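4. What the shared ledger was asked to do

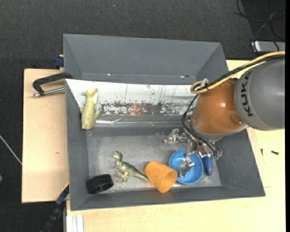 Figure 2. Robot arm over a grey bin on a wooden tabletop.

The trial at Pletby began, as these things often do, with a budget and no question. The bank had money set aside for distributed ledgers, and the money had to go somewhere before December. By the time we were invited in, the software had been bought from Dusivley and the steering group had agreed on a logo. What remained was to decide what the ledger would record.

The choice fell on the settlement of small payments between Pletby and its correspondent, Katona. Each bank keeps its own books. At the close of business the two sets of books are compared, and where they differ a clerk on each side writes to the other, politely at first. The pilot was meant to replace both sets of books with one that neither bank could alter alone. In the planning papers this is called removing friction. The clerks, when we interviewed them, had not known that they were friction.

4.1 Design of the trial

We ran the ledger alongside the existing process for the whole of the trial. A batch of 1,000 payments was entered by the ordinary route and copied to the ledger, so that any payment could be followed through both. Each bank ran its own node. A further node was set aside for the regulator, who asked for read access, was given it, and did not log in.

A payment was treated as settled on the ledger when both banks had signed it. Dusivley's software allows signing to be automatic, and this was how it had been shown to the board. Katona's legal department preferred that a person press a button. Pletby's legal department, on hearing this, preferred it too. The trial therefore tested an automatic system with a human being at either end of it, and our timings should be read with that in mind.

4.2 Speed

The software itself was quick. Once both signatures were in place the record was final in about two seconds, and we have no complaint to make about that part. The wait for signatures was another matter. A payment entered in the morning was usually signed by lunch. A payment entered late in the afternoon was signed when somebody came back to the desk, and one entered on a Sunday by an over-eager test script sat untouched until the following day, immutable in the sense that nothing whatever happened to it.

Measured from entry to finality, then, the ledger was no faster than the old process, and for late payments it was a little slower. The vendor has suggested that we report the software time separately. We have done so in the paragraph above.

4.3 Disputes

The stronger case for a shared record is that it leaves less to argue over. On this point the results were better than we had expected. Differences caused by mistyped amounts all but vanished, as there was only one amount to mistype. When it was wrong it was wrong for everyone, and the two banks found this easier to discuss.

Differences about meaning did not go away. The banks disagree on when a business day ends, and have done so since before any of the present staff were hired. The ledger stamped each payment with a time that both accepted as accurate, and they then went on to disagree about which day that time belonged to. Bảo Ngô, who built the matching rules for the trial, proposed a field in which each bank could enter its own view of the date. This was adopted and works well. It does mean that the single shared version of the truth now has a column for the other one.

4.4 Cost

We can say less here than we would like. The licence fee was discounted for the pilot and Dusivley has not told us what the full price would be, though it has told us that it would be competitive. Staff time went down on reconciliation and up on meetings about reconciliation. Stundermont, which hosted both nodes during the trial, billed by the month whatever the traffic, so the cost per payment depends almost wholly on how many payments one is prepared to imagine.

It was also Stundermont's involvement that prompted the sharpest question from Katona's auditors. If both copies of a decentralised record sit with one hosting firm, they asked, in what respect is it decentralised? The banks have agreed to look into this. A second hosting firm has been approached, and we return to the matter in Section 6.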